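Brarkside Chore Automation Working Group
Minutes of the September meeting

Present: Wajid Bukhari (chair), Brittany Beaudoin (minutes), the Atby side, the Harb side. Jodus sent apologies and a brochure.

The meeting opened at 4, or when the coffee did, depending on whose watch is used.

1. Minutes of the last meeting
Approved with one correction. "Wajid reported that the dishwasher problem is solved" should read "Wajid reported that the dishwasher problem is solved for plates."

2. Can a machine do it yet: shop floor
Atby reported on shelf restocking at the hardware store. Boxes of one size go up on the shelf without trouble. Bags of potting soil do not go up on the shelf. The store manager has asked when she can stop sending someone to stand beside the machine, and was told that this is a good question. She has asked it at every visit.

The brochure from Jodus was passed around. It claims a 99 percent success rate for floor sweeping. Harb asked what counted as a success. The brochure does not say. Brittany pointed out that the floor in it has no chairs on it. Wajid will write to Jodus and ask, politely, about chairs.

3. Can a machine do it yet: laundry
This item ran long, as it always does.

Harb's position is that folding is nearly there. Atby's position is that it was nearly there when Harb joined the group. Harb replied that towels are done. Everyone agreed that towels are done. The talk then turned to jeans, which have thick seams, stay bent in whatever shape they were dropped, and look like a different object every time they are picked up. Wajid wanted it noted that his own jeans have the same effect on him.

Brittany said that most of the demos she has seen start with one shirt, flat, on a bare table, and that she has never owned such a table. The group looked at a bed instead: faded denim in a heap on a sprigged sheet, blue plaid bunched up behind it, and hand-held grippers doing the work with a person on the handle.

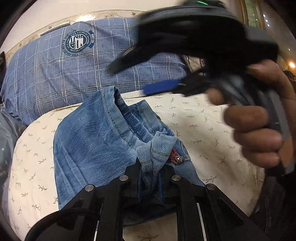 4. What we will count as "yet"
Wajid proposed that a chore is done by machine when a person can leave the room. Atby asked how far. After discussion, the kitchen was agreed on as a fair distance for laundry, and the parking lot for restocking.

Harb objected that by this rule the group would have to take folding off the "nearly" list. The chair confirmed that this was the idea. Harb asked for the objection to be recorded, and it is.

A time limit was also discussed. Harb's best run on a mixed basket took 90 minutes and ended with 2 items the machine declined to recognize. Brittany said her teenager gets a similar result, but with more sighing. The limit was left open until next time.

5. Actions
Wajid: letter to Jodus (chairs).
Harb: repeat the basket run, jeans included, with the operator in the kitchen.
Atby: find out whether the soil comes in boxes.
Brittany: move the "nearly" list to its own page, as it no longer fits on this one.

6. Any other business
The robot vacuum in the meeting room is stuck under the radiator again. Harb got it out with a broom.

Next meeting at Atby's, same time. Bring a fitted sheet if you have one you don't mind losing.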